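The Gentle Art of Folding Dark Things

Jan 25, 2022

My grandmother folded everything on the kitchen table, and I have come round to thinking she was right. A bed is too soft and too low, and after 30 minutes of stooping over one I need a sit down. A table lets you stand up straight, smooth things out with the flat of your hand and take your time over the corners.

Dark clothes are the ones that test me. Every bit of fluff shows, the seams vanish, and by lamplight I can never tell navy from black (I have gone to lunch in Nellis wearing one sock of each, and nobody was kind enough to mention it). So I save them for the morning, when the light is good, and start by drawing each piece out lengthways to see what shape it wants to be.
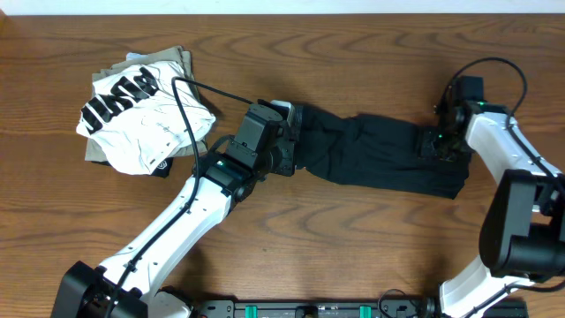 Dark cloth stretched out on a wooden table, with the long creases still to be smoothed.

Once it is lying straight, I work from the middle outwards, pressing lightly and coaxing any bunched end open - no tugging, as thin jersey never quite forgives you. Then the sides come in, the bottom comes up, and the whole thing goes on the pile with its fold facing me.

The pile itself goes into an old Felance chest I bought for 74 pounds at a sale in June, which has 2 deep drawers and a smell of cedar I am very fond of. The dark things live in the lower one, stood on end like books, and I can find my good black cardigan without turning out the lot.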